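Play It Back First: Why I Love Boring Replay Tools

Last updated: September 24, 2026

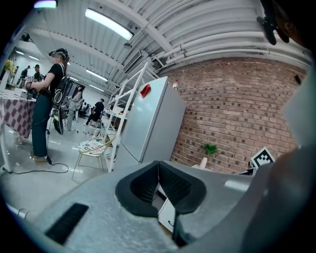 The best program we have is the dullest one

I have been writing software for robot arms long enough to have fallen for every shiny part of the job. I loved motion planners for years. Then I loved perception, then learned policies, and I still do (watching a network pick up a habit you never wrote down for it is one of the great pleasures of this work). But if you made me keep a single program from our whole code base and throw out the rest, I would keep the replay tool, and I would not need to think it over.

Ours is called Tavura. It takes a recorded demonstration from a hand-held gripper, lines up the video with the estimated path of the tool and the opening of the jaws, and lets you drag a slider back and forth. That's the whole thing! You can load two recordings side by side. You can also ask it to send the path to a simulated arm and show you where that arm would have run out of reach. Rosalinda Castillo wrote the first version in May over a couple of evenings, and it looked awful, and within a week all of us had it open all day.

My argument is that tools like this deserve to be built first, before the training code and well before the planner. Most teams I know build them last, usually after something has gone badly wrong.

What the slider shows you

Take our own case. We had 1217 recordings from a set of tasks we call Kolamside, mostly picking things up and putting them down in furnished rooms. The training script read all of them without complaint. The loss went down nicely. The policy, when we ran it on the arm, would reach for a cup, stop a little short, close on air, and carry that air very carefully to the shelf.

We spent days on the network. We changed the image size, we changed how many steps ahead it predicted, we argued about the learning rate. Then Shigeru Kinoshita opened a few recordings in Tavura and dragged the slider slowly across the moment of the grasp. The jaws closed in the data before they closed in the video. The two clocks had drifted apart, and in 400 of the recordings the drift was big enough to see with your own eyes.

No metric we had would have caught it. The numbers were all valid numbers. You needed a person looking at a picture of some foam pads and a number next to it and thinking, hang on, those pads are open.

I find this wonderful, and I don't think it is a story about carelessness. A wide camera on the tool sees so much at once: the pads, the furniture, the ceiling lights, people walking through the background, marker boards by the wall. Your eye sorts all of that in a moment. Writing a check for each thing your eye would notice takes forever, and you only know which checks to write after you've looked.

The case against me

People push back on this, and some of the pushback is fair. Looking doesn't scale. If you have a huge pile of recordings you can't scrub through each one, and a bored person at a slider misses things. Ignacio, the planner project down the hall from us, has almost no viewing tools and a very good set of automatic tests, and they ship more reliably than we do. I'm a little jealous of them.

But their tests came from somewhere. Each one covers a failure that a person once stared at until it made sense. We do the same now. After the clock problem, Rosalinda added a check that compares jaw motion in the video with the recorded opening, and it runs on every new upload. It flagged 3 recordings on its first day. I opened all of them in Tavura, of course, and one was a false alarm caused by a shadow sliding over the pads, so the check got better too. Looking and testing feed each other.

The other complaint is that viewers are throwaway work, never finished, owned by whoever last got annoyed. That one stings - Tavura still has a button that does nothing. I would fix this by treating the viewer as part of the product, with reviews and a real place in the schedule. Our newer data set, Zarkent, went that way from the start. It has 943 recordings so far, and a recording doesn't count as part of the set until somebody has played back its grasp. People groaned about the rule for a while. Now they send each other links to good grasps, with the slider parked on the exact moment the pads touch, and I click on every one of them.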